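Zoltia ZG-2 Two-Finger Gripper Kit for Bench Work

Item no. 441-ZG
Stock status: ships in 3 weeks
Replaces: ZG-1 (discontinued in February)

The ZG-2 is an electric parallel gripper for small arms used in light assembly, test and rework. It fits the Pimora wrist flange directly. An adapter plate for other flanges is sold separately.

Customers ask us whether a gripper like this can take over a bench job completely. For some jobs, yes. Moving identical parts from a tray to a fixture is routine work for it. Plugging in a loose cable, peeling a label or sorting a drawer of mixed screws still goes better by hand. The same applies at home: it will pick up a cup, but we do not sell it as a dishwasher loader.
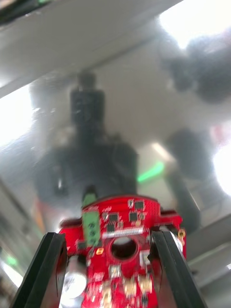

Circuit boards are the part we get the most calls about. They are thin, the edges are often crowded, and no two designs leave the same bare margin to hold. On a red board with small components lined up along its right edge and a green terminal block standing on the upper left, the flat faces of the fingers have to come in from the sides with little room to spare. Set the opening width for each board type and save it as a recipe. A shiny surface behind the work also reflects lamps and the arm itself, so check your vision settings with the bench lights on before you run a batch.

What is in the kit
Gripper body with cable
One pair of black flat-faced fingers
Kelmendi soft pads, one pair
Mounting screws and hex key
Printed setup sheet

Specifications
Stroke: 132 mm
Control: Zistia controller, sold separately
Finger change: two screws per finger

Good fit for
Loading boards into a test fixture
Holding a part while a person fastens it
Tray to tray transfer

Not recommended for
Wet areas
Loose cable and fabric
Unattended work with bare boards under power

Zoltia has made grippers since 2014, and fingers from the ZG-1 can be used on this model. Pads are a wear item and are not covered by the warranty.

Page updated March 30, 2025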